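Solange Sampaio and Eun-seong Ji
Design Practice II, final report, 2022-04-23

# Where Does the Harness Go? Small-Parts Storage at the Irnwood Bench

## 1. The problem

The Irnwood bench is where our department keeps everything too small to have its own shelf. For the first half of the term we used it like everyone else, by digging. We then picked it as our project on the theory that it couldn't get worse, a theory that held up until week three.

The brief asked us to look at one workplace, measure how people find and return parts, and propose a change costing no more than 200 dollars. We chose wire assemblies. Screws stay where you put them. A wire assembly with a plug on one end and crimp terminals on the other will hook itself to any other wire assembly in reach, and then to your sleeve.

## 2. What we counted

We emptied every bin on the bench and sorted the contents on the floor of the corridor, which made us briefly famous. The total came to 1,143 parts. Of these, 159 were wire assemblies, and 25 of those had a tag that matched the bin they came out of. The rest either had no tag or had one that referred to a system older than either of us.

We also timed people. Asking a student to fetch a particular assembly produced three kinds of behavior: digging, asking Eun-seong, and making a new one. Making a new one was often fastest. This explains the 159.

## 3. Trays instead of bins

The bins are deep and gray, and you can't see the bottom of them. Our proposal was shallow plastic trays in a color nobody could mistake for the bench. Gudent sold us a stack in orange-yellow, at a price that left enough money for tags and a marker.

The rules we wrote for the trays fit on one card:

- One layer of wire. If it needs a second layer, it needs a second tray.
- Gather each bundle with a small tie near one end.
- Tag goes partway along, never over a connector.
- Write the tray code on the rim.
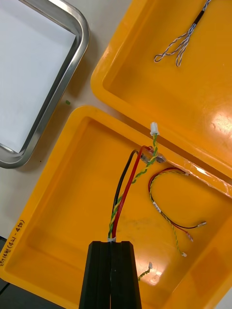
p. 4

The code on the left rim is handwritten in black and runs bottom to top, so reading it means tilting your head. We had a long discussion about this. Solange held that a code on the rim stays visible when the tray is full. Eun-seong held that a code should be legible. As the report goes to print, Solange's side has the trays and Eun-seong's side has the moral high ground.

Color turned out to matter more than we planned. Red, black, and the twisted green and yellow all show up well against the orange-yellow floor, and the little white plugs are easy to spot. The clear plastic connector is harder. Scuffs and smudges on the tray floor don't help, and neither does glare, which lands on the shiny plastic exactly where you want to look. A matte tray would be better. Dufour makes one, and it costs more than our entire budget.

## 4. Trying it out

We repeated the fetch test with the same people. Digging stopped, mainly for lack of anything to dig in. Asking Eun-seong continued at its previous level. Two people still made a new assembly, and one of them put it in the correct tray afterward, so we are calling that a partial success.

Short leftover pieces remain unsolved. They are too useful to throw out and too short to tie, and they settle in whatever corner they like. We tried a lidded Camell box for scraps. Everyone agreed it was a good idea and went on using it for pens.

## 5. What we would change

Print the codes, horizontally, on both ends of the tray. Buy fewer tags and better ones. Give the two-terminal assemblies their own tray, because their loops spread out and take up room meant for straight bundles. And count the parts before promising in the proposal to count them in one afternoon. It took us three, plus an evening spent looking for the marker.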